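From: Bijan Mirzaei
To: Bendwood seed swap list
Subject: Re: packets for the May swap

Anikó Bozsik wrote:

> Are we still writing the packets by hand? I have 33 varieties of beans and tomatoes to bring and my handwriting is bad. Also, does anyone know if the Barajas squash from last year came true? I have eight seeds left and don't want to waste a bed on them.

Anikó, handwritten is still fine, but printed labels are easier on the people sorting. If you send me your list I can print yours along with mine. I need the variety name, the year it was saved and whether it was grown near anything it could cross with.

The squash came true for me. I grew three plants at the Wundside plots, well away from the other squash, and all of them had the gray skin and the long neck. I'd plant four of your seeds and keep four back – they last a good few years in a jar.

On the packets, please use paper and not plastic bags. Beans that aren't fully dry go moldy in plastic, and we threw out a whole tray last time.

Labels go on the front, near the top, so the flap can fold over without covering the year. I use the small thermal printer for these. The print fades in the sun, so don't count on the same labels for marking rows.

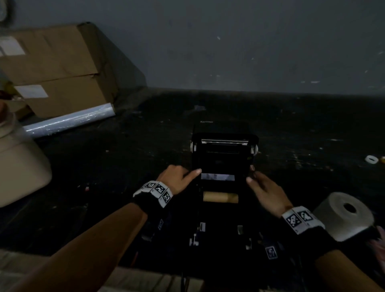

## What to bring

- Seed in paper packets, sorted by crop if you have a lot
- A pencil and a few blank envelopes for splitting larger packets
- Any trays or shoe boxes you can spare

Tables open at 3. The side gate code is 3357, and it needs a push after the click. Please park on the road side – the yard is soft after the rain.

Bijan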